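Walo foam finger set for two-arm rigs, quick review

Posted February 27, 2021

Bought these in January for our pair of small arms. Paid 2,325 for the Grakthorpe kit originally and the stock fingers were always the weak spot, hard plastic, everything slid. Walo set is 2 fingers, dark gray foam, screws, one hex key. No instructions in mine. Took me most of an evening becuase the holes were tight.

Grip is great. Phones, small boxes, a bar of soap, all fine. Very little squeeze needed. Passing stuff from one arm to the other used to be a coin flip, now I mostly leave it alone. 1,379 handoffs on the log so far and I quit watching closely somewhere in the first hundred.

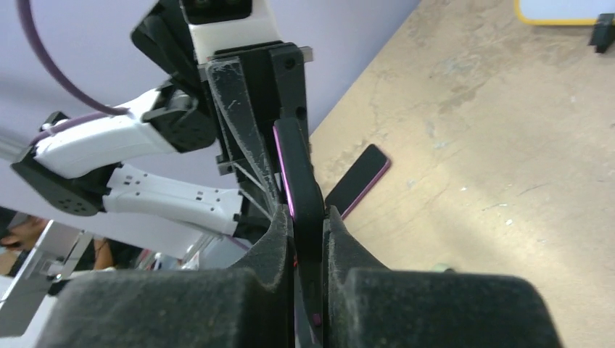

Phone handoff, foam fingers below, the other arm coming in from the top.

Bad stuff. They are lint magnets. Tape roller helps a bit, compressed air does nothing. They're also fat, so the wrist camera loses a good chunk of its view at the bottom. Had to redo my crop. And forget flat things lying on the table, phone on its edge ok, phone on its back no way. Tapered tips dont get under it.

Tried the Yoo pads before this. Cheaper, thinner, peeled at the corners in two weeks. Brodonau has a silicone set I havent tried, shipping was silly.

Would like spare foam sold seperately. Right now you buy the whole set again.

4 out of 5. Lose a star for the lint.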